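Measure the Handoff

Opinion

The open day at the Prydderch building in Kirkport ran from morning to late afternoon in February, and most of the people who came wanted to see a robot cut something. The demonstration on the schedule was instrument handling: picking up, presenting, passing from one gripper to another, and putting down. Several visitors left early. I think they left before the useful part, and I want to argue that instrument handling is the only part of surgical automation a hospital should be spending money on before 2032.

My background is in sterile processing equipment, so my bias is toward the dull end of the operating room. A surgical instrument is handled many times for each time it is used on a patient. It is sorted, inspected, laid out, passed, returned, and sorted again. Each of those steps has a known way of going wrong. Tips get bent. Ratchets get sprung. A forceps goes back in the wrong tray and is missed an hour later. These faults are cheap one at a time and expensive over a year, and they can be measured with tools any hospital already owns.

The Zundar station is a two-arm setup at an ordinary table. The layout is close to what a scrub tech would recognize: a steel tray, a blue wrap with a cloth over it, instruments side by side. I watched for 30 minutes from the rail and then for a while longer from the operator's side. 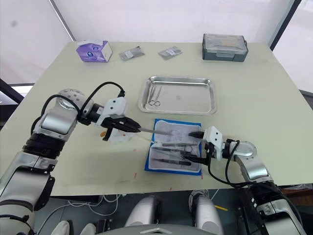
Evaristo Palacios objected, when I made this case to him at the coffee table, that a tech with two years of experience passes an instrument in under a second without looking, and that no purchasing office will pay for a slower version of something it already has. He is right about the speed. The machine was slow on the day, and the staff did not pretend otherwise. My answer is that speed is the wrong first number. A hospital buying a handling system should ask for three figures in this order: drops per thousand transfers, peak grip force at the tip and at the handle, and time. If the first two are poor, the third does not matter. If the first two are good, the third can be worked on without changing the hardware.

I asked for the first two. I was given a drop rate for one class of instrument, hinged, and told that the rest were still being collected. That is an acceptable answer from a development group and an unacceptable one from a sales group, and Zundar will have to decide soon which of the two it is sending to these events.

Hinged instruments have rings, and rings are generous to a gripper. Flat handles are harder. A scalpel handle is narrow, smooth over most of its length, and lies close to whatever it is resting on. The fingers have to get low enough to close on the sides without dragging on the surface underneath. On a soft surface the handle can also sink slightly or roll as the pad gives way. Any supplier who shows only rings and a hard table is showing the easy half of the problem. I was glad to see that the padded mat was part of the program in Kirkport. 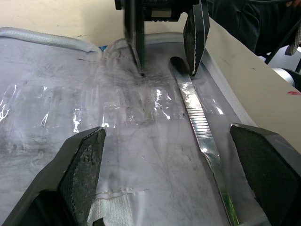 Scalpel handle on the padded mat, with a gripper at either end.

Published test methods would help more than another open day. The Laselbridge trial protocol, which has been passed around in draft, specifies 5 instrument types and a fixed order of transfers. It leaves out surface compliance entirely. I would add two surfaces, one rigid and one padded, and require that results be reported separately for each. I would also require the test handles to be weighed and their dimensions given, because "standard handle" covers a wide range in practice.

The usual complaint is that this is a modest goal for expensive machinery. The hospital wing across the street from Prydderch has 1913 cut over the door, and instruments were being passed by hand in it the year it opened. The job has been done the same way for a long time because people are good at it. A machine that takes over part of that job needs numbers a department head can check against the current staff, on the current trays, with the current instruments.

Zundar has asked for written comments from visitors. Mine are the three figures above, the two surfaces, and a request that the operator's side of the table be open to everyone next time.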